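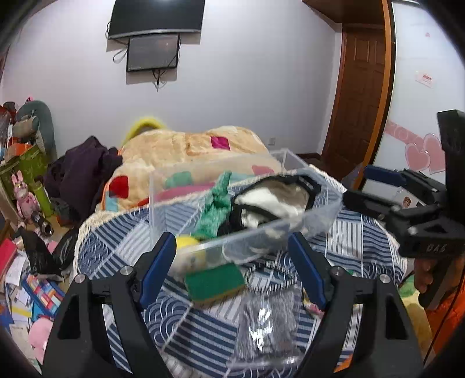

Most of what gets sold as a home organizing system is a box with a monthly fee, according to the owner of a small storage shop in Cidley, and she has sold plenty of the boxes herself.

I had gone in to ask her about the Wevano method, which promises a calm house after 40 days. She asked me what happened on day 41. I didn't know. The booklet doesn't say.

"They tell you to buy the containers first," she said. "I'd like that to be true. I sell containers." Her own customers, she says, mostly come back within 3 months for more of them, and she doesn't take that as a sign of tidy homes.

Wevano claims its users get back up to 700 hours. Over what period? She laughed and said she had written to the company in September to ask, and got a discount code for the Nirkalow shelf range.

I pushed a little. Surely some people are helped by it? "Some, sure. The ones who were going to throw things out anyway." She tried the method in her own kitchen and ended up with 37 labels and the same drawer of dead batteries.

She is no kinder to the free advice. The Tedesco checklist, which gets passed around a lot, has you handle every object you own and ask how it makes you feel. "It's a can opener — I feel fine about it."

What she does at home is dull. One shelf gets cleared before anything new goes on it, and the spare room door stays shut when people come over. I asked whether she would ever write that up and charge for it.

"Give me a slow winter," she said.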